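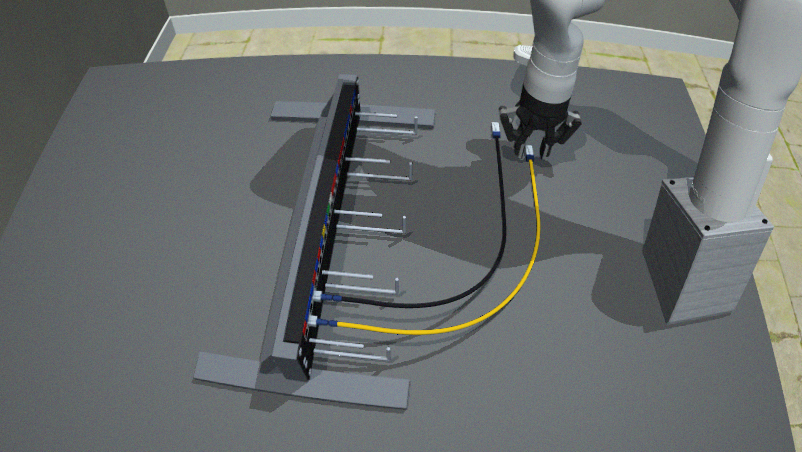

# Training a cable insertion policy in simulation

Last updated May 18, 2024

These steps cover the patch panel task in Plorko, our simulated cabling benchmark. You need the Mosance physics build from April or later. Earlier builds let the connectors pass through the panel face when the gripper pushes hard.

## 1. Set up the cable model

Each cable is a chain of rigid capsules joined by ball joints, with a connector body fixed at either end. Open `cable.yaml` and set the joint stiffness before you touch anything else. If it is too low, the cable sags onto the tabletop and the policy learns to drag it. If it is too high, the free connector springs out of reach on reset.

Run the settle script and let the cables come to rest before you save the start state. Check that no segment is overlapping a cable guide rod. An overlap at reset throws the cable across the table in the first few steps, and that episode is wasted.

## 2. Collect demonstrations

We used 209 teleoperated demonstrations. Bjarke Juhl recorded most of them, so the grasps favour his habit of coming in from straight above. Throw out any run where the operator let go of the connector and picked it up again.

Replay the set with randomized panel colours and lighting:

`plorko replay --demos raw/ --randomize visual --out train/`

After replay and filtering we had 1,941 usable trajectories. Port positions stay fixed at this stage.

## 3. Train

Start with behaviour cloning for 200 epochs, then switch on the contact penalty and fine-tune. Leave the penalty off at the beginning. With it on from the first epoch, our policy hovered near the port and never pushed the plug home.

The Praltska encoder works well at the default resolution. We tried the Ketilsson one as well and it confused neighbouring ports of the same colour.

## 4. Evaluate

Use start states held out from training. Count an episode as a success only if the plug is within 2 mm of full depth and stays there after the fingers open. Log these separately:

- missed grasps
- wrong port
- partial insertion
- cable snagged on a guide rod

Snags are the hardest to spot in the summary numbers, as they often get logged as timeouts. Look at the cable contact trace for any episode that runs to the step limit.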